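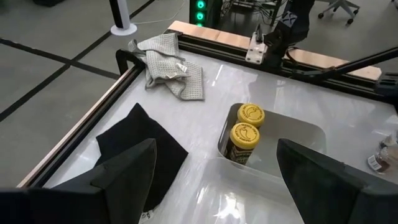 Raststead Pantry Notes
9 Aug 2020

Redoing how I keep jars and kitchen cloths this month. Posting it as a thread so I can find it again in February when it all needs doing over.

1/10
Everything comes off the shelf first. Jars, bottles, towels, the lot. I put it on one table and don't sort anything until the shelf is bare and wiped.

2/10
Bins are from Saltia in Raststead. I bought the low ones with rounded corners. The tall ones were the same price but you have to lift everything out to see what's at the bottom.

3/10
Measure the shelf before you buy. Mine is 22 inches wide and I came home the first time with bins that stuck out past the front. Saltia took them back with the receipt.

4/10
Chili pastes and anything else with oil in it get their own bin. Those jars leave a ring no matter how well you wipe them, and a bin is easier to wash than shelf paper. Warm water, dish soap, dry it right away.

5/10
Cloths next. Dark ones for stove grease, light ones for dishes and hands. I used to keep them in one pile and the light ones came out of the wash looking gray.
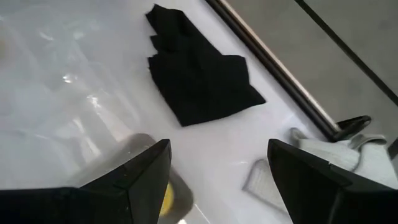 Do the black cloths need to be washed separately?

For the first few washes, wash them with other dark things in cold water. After that mine go in with the rest of the dark load. Skip the fabric softener on any of them. It makes them push water around.

6/10
I read the care tag before cutting it off. Two of my older towels were not supposed to go in the dryer and I had been drying them for years. The waffle ones can go in on low.

7/10
Someone asked about labels. I tried the Atanden stick-on kind and they peeled after six weeks. Masking tape and a marker on the short end of the bin is holding up fine. 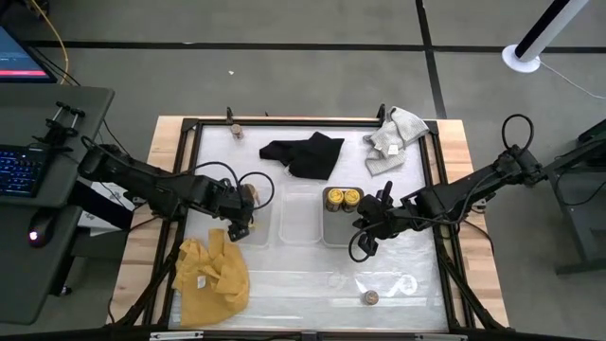 8/10
Small jars are the ones I lose track of. They slide behind the vinegar and I buy another. So they get grouped by what's in them and how often I reach for them. Two with yellow caps standing together in the gray tray is the sort of grouping I mean, and the clear bin beside it can stay empty until there's something that belongs in it. Brown lids get sorted separately.

9/10
Opened jars go in the fridge if the label says so. Write the date you opened it on the lid. Unopened ones go to the back of the bin.

10/10
Still have to do the spice drawer. Will add to this when I get to it. If you know a bin that fits a 10 inch deep shelf, send me the name.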